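Prenden Rounded Stone Wall Covering
From the Horwood Interior Surfaces range

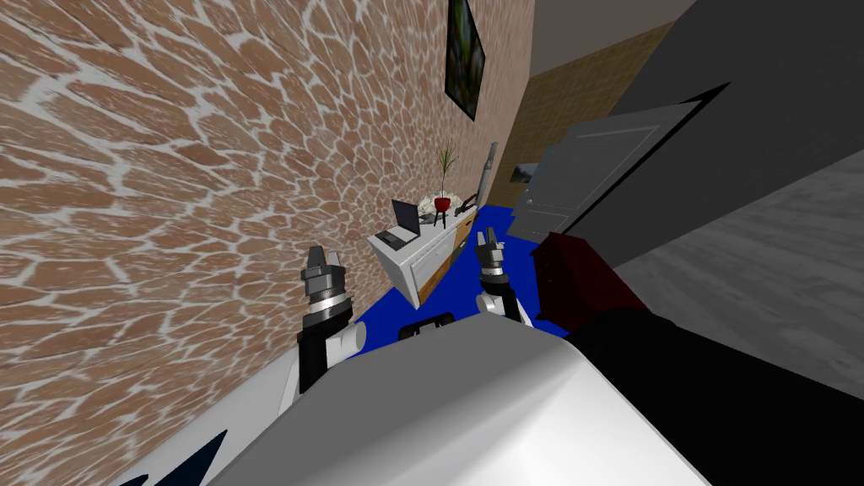 Reddish-brown rounded stone with pale grout, shown with a beige wall beyond. Rendered view.

Prenden is the wall covering people walk up to and touch. It brings the look of an old river-stone wall indoors, with soft, rounded shapes in warm earthy reds and browns and a pale joint running between them. We have loved this pattern since the first trial panel came out of the mold, and after a lot of fussing over color and joint width it joins the Horwood range in July 2026.

The stones are cast one shape at a time and set onto a mesh backing, so you are hanging sheets and filling in between them with loose pieces. Each carton holds sheets from several different molds, mixed before packing. Spread a few cartons out on the floor before you start and pull from all of them as you go – it takes a few extra minutes and the finished wall looks far more natural for it.

Where it works

Prenden is made for interior walls. It is wonderful on a long hallway or the big wall of a living room, where the pattern has space to run, and it holds its own on a chimney breast or behind a bed. It can be used around a fireplace as long as you keep it outside the clearance zone given by your stove or insert maker. It is not a floor product and it is not suited to shower enclosures or pool surrounds.

The surface has real relief, so think about your lighting early. A lamp or ceiling spot placed close to the wall will throw little shadows off every stone (gorgeous in the evening!), while light from straight across the room makes the whole wall look calmer and flatter.

Colors

Redbank: the warm reddish brown, and our favorite
Shehu Sand: light tan with a touch of gold
Slate Creek: cool gray with a few darker pieces

All of them can be ordered with matching corner pieces. Color is mixed through the body of the stone, so a chipped edge or a drilled hole doesn't show up as a white spot.

Grout

We suggest Vumari Wide Joint in Pale Gray for Redbank and Slate Creek, and the Cream shade for Shehu Sand. A pale joint makes each stone stand out on its own. If you would like something quieter, go for a grout close to the stone color and the wall will read more as one surface. Please make a small test board first, as grout dries several shades lighter than it looks in the bucket.

Putting it up

The wall needs to be sound, dry and free of loose paint or paper. Drywall should be primed. Start at the bottom on a level batten and work upward, pressing each sheet firmly into the adhesive and stepping back often. Where two sheets meet, lift off any stone that makes the join look like a straight line, turn it, and set it back by hand. This is the part that makes the wall, and it is also the most fun.

Leave the adhesive alone for a full day before grouting. Fill the joints with a grout bag, let them firm up, then brush them back with a stiff dry brush until the edges of the stones show cleanly. Wipe off the haze with a barely damp sponge.

For a first project, two people is ideal: one spreading and setting, one sorting stones. Cuts can be made with tile nippers or a small wet saw.

Hanging pictures and shelves

Yes, you can! Drill into a joint wherever possible, using a masonry bit on a slow speed, and carry the fixing right through to the wall behind. Never hang weight from the stone itself. Frames sit a little proud of the surface because of the relief, so felt pads on the lower corners help keep them steady.

Care

Dust with a soft brush attachment on the vacuum. Marks come off with warm water and a drop of dish soap. Skip acid cleaners and anything gritty. A sealer is optional, and worth having near a kitchen or a busy entryway.

Details

Stone thickness: up to 20 mm
Joint width: 8 mm nominal
Sheets per carton: 8
Corner pieces per carton: 30
Backing: open fiber mesh
Use: interior walls only
Sample set: 2 stones in each color, with a grout chip

Samples and orders

Samples go out from our Horwood workroom in a small flat box. Do get one – screens are hopeless with reds and browns, and the stones change a good deal between morning and lamplight. Waqas Baloch looks after samples and quantities, and he is glad to work from a rough sketch with the wall height and width marked on it. Mention doors, windows and outside corners so he can allow for cuts and corner pieces.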